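Second Progress Report on the Household Gripper Comparison
Submitted to the Frandsen Fund for Assistive Handling
Reporting period ending in October

Dear friends at the Fund,

Thank you once again for your patience with our paperwork, which has always run a little behind our bench work. When we wrote to you in the spring we had a plan, two hand-held grippers on loan from our own stores and a good deal of optimism about how soon we could tell you which one we would carry forward. We have much more to tell you now, and I hope you'll forgive me if I take the long way through some of it.

You will remember that the project sets two designs side by side. The Murnska is the older of the two, a two-finger tool with soft pads and a trigger under the index finger. The Trokuris is newer, lighter at the front, and carries a pair of cameras in the housing. Both are held in the hand by a person who goes about ordinary chores, and what we record from those chores is later used to teach the arm in our workshop to do the same. The question you funded us to answer is which tool gives us better recordings for the fewest sore wrists.

What we did in this period

Our target was 800 recorded chores across the two grippers, and we closed the period with 597 that passed our checks. I would love to be writing a rounder number! We lost the better part of three weeks to a trigger spring in the Murnska that kept losing its tension, and once we had replaced it we felt we had to redo the towel folding from the start so the comparison would be fair to both tools. We believe that was the right choice, and the team was very good-humored about doing it all again.

We worked in 16 homes, a few more than we had promised. Several were small apartments, and two were shared rooms with very little floor to stand on, and those have taught us more than the roomy ones. In a big kitchen almost any gripper feels fine. In a narrow bedroom, where the operator has to lean across a mattress with her elbow tucked in, you learn very quickly how long the tool is and where its weight sits.

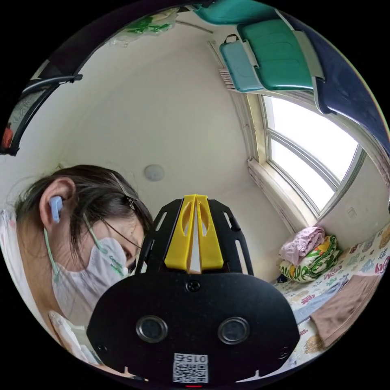 Camera placement took up more of our thinking this fall than anything else, and we have come around to a different view from the one in our first report. Back then we wrote that a wide view was a luxury and that a narrow lens pointed at the fingertips would do. Having gone through the bedroom recordings, we would like to take that back. With the wide view we get the folded cloths on the bed, the bright window and the storage boxes up high, all together with the operator leaning in close, and that surrounding detail helps us work out where the tool is when the cloth itself is plain and gives us little to hold on to. The price is paid at the window. The glass goes nearly white in daylight, and we would like to know how far that spoils the tracking before we commit to the lens.

Comfort and handling

After each session we asked our operators to score both tools on comfort, and here the Trokuris came out ahead in all but one of the homes. People liked that it did not tip forward when they opened their hand. The Murnska still has its defenders, and I count myself among them when it comes to heavy items. It holds a full jar or a thick quilt with real confidence, where the Trokuris fingers flex a bit more than we want. On light cloth the order is reversed, and the Murnska has a habit of pinching two layers when you wanted just the top one.

We also changed the way operators take breaks. In the spring they worked until a set was finished, and we noticed the last few recordings of each set were hurried. Now they stop after 5 chores, put the tool down, stretch and drink something, and then carry on. It makes for a longer afternoon, but the recordings at the end of a set look as steady as the ones at the start, and we throw away far fewer.

Software and the workshop arm

The Tridader controller arrived late in the summer and is now running the workshop arm. Getting it to accept recordings from both grippers was fiddly, mainly on account of the two tools reporting finger opening in different units (we did laugh, eventually). That is sorted. First tries at folding a hand towel from Trokuris recordings are encouraging, though the arm is still slow and sometimes lets go of the second corner a moment too soon. We have not yet run the same test from Murnska recordings and would ask you not to read too much into the early result until we have.

Money and time

Spending is close to plan. We went over on replacement parts, thanks to that trigger spring, and under on travel, as most of the homes were closer to the workshop than we had allowed for. We would like your permission to move the travel savings across to parts, which would let us keep a spare finger set for each tool on the shelf. No additional funds are requested.

What comes next

Over the winter we intend to finish the remaining recordings, with the bedrooms and other tight spaces first in line. We will repeat a portion of the window-side chores in the late afternoon to see how much the light matters, and we will run the towel test on the arm with recordings from each gripper in turn. Our recommendation between the two tools should reach you with the next report. If any of you are passing near the workshop before then, please do come and try them both on a fitted sheet, which remains the hardest thing we have asked either of them to do.

With warm thanks from all of us,

The Household Gripper Comparison team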